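Troltine Grooming Mat for Cats and Small Dogs

The Troltine mat from Dondberg is made for people who brush their pet at home on a table and are tired of the animal sliding away. It is a soft rubber mat with a low edge on all four sides. The edge keeps the loose hair on the mat, so you can carry everything to the bin in one go.

The mat is 60 cm long and 7 mm thick. It rolls up for storage. We recommend that you roll it with the smooth side inside, otherwise the corners will stand up for a day or two after you open it again.

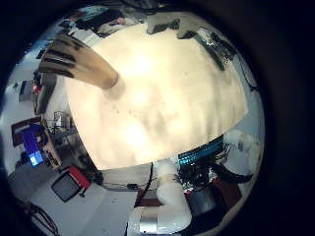

Wide, light-colored surface under warm light.

Which pets is it for?

We designed it first for long-haired cats, which need brushing many times a week and do not always agree with it. It is also good for rabbits and for dogs up to 20 kg. For heavier dogs please look at our floor model, the Fina, which has a harder base.

If your cat is nervous, leave the mat on the floor near her sleeping place for some evenings before the first use. Let her walk over it and smell it. Do not put her on the table and start with the belly on the same day.
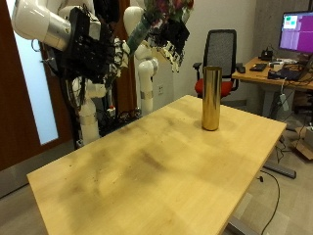
Flowers in deep red and magenta, held above a light wooden table.

Cleaning

Shake off the hair, then wash with lukewarm water and a little dish soap. Please do not use bleach and do not put the mat in the dishwasher. Dry it flat, away from the radiator. New mats have a light smell of rubber, and one wash is normally enough to remove it.

What is in the box

One mat, one cotton strap for rolling, one soft comb from Ciobanu. The comb is for finishing only and will not open real knots.

The Troltine comes in gray and in sand. The sand color was sold out in February and is now again in stock. Questions about size or delivery are answered by Silviu Crăciun in our customer service, every morning until noon.

20 comments
7 shares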